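Notebook – hard water trials, Brorham supply
July 2025

Continuing from the softening runs. Amna Chaudhry has the earlier pages.

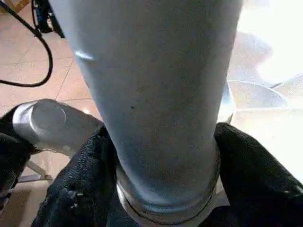 1. Samples

Two sources this time: the Brorham mains tap and the borehole at Trundinham. Both drawn in the morning after a five minute flush, bottles filled to the neck and capped. Borehole sample slightly cloudy on arrival, clear after standing overnight. Not filtered.

2. Hardness

EDTA titration, 50 ml aliquots, ammonia buffer, Eriochrome Black T. Brorham came out at 290 mg/l as calcium carbonate, mean of three titres in good agreement. Trundinham not reported yet. The end point dragged through a muddy purple and I don't trust it. Suspect iron or manganese interfering. Repeat with masking agent before anyone quotes a figure.

Indicator solution was the old bottle. Make fresh – it goes off faster than the label suggests.

3. Scale on heating

Brorham water only. Boiled for an hour in a weighed beaker, lid on, then decanted and dried at 105 degrees. Deposit white, powdery, lifts off with a fingernail. Fizzes in dilute acid as expected. The stirred beaker gave less on the base and more on the wall, so total mass has to include the wall rinse. The first run did not, and is struck out.

4. Resin column

Caltudero resin, second cycle after brine regeneration. Throughput at breakthrough 1,981 ml against a working estimate of 3,000. Too low to be exhausted resin alone. Either the brine contact time was short or there is channelling down one side. Backwash properly before the next cycle and let the bed settle. Flow was set by the pinch clip and wandered during the run, which doesn't help. Kerr has a spare needle valve, ask.

5. To do

Fresh indicator.
Repeat Trundinham titration, with a blank.
Regenerate at half the brine flow, log conductivity of the rinse until it levels.
Alkalinity on both samples, then split temporary and permanent hardness.
Third sample from Trundinham in August if the pump is still running.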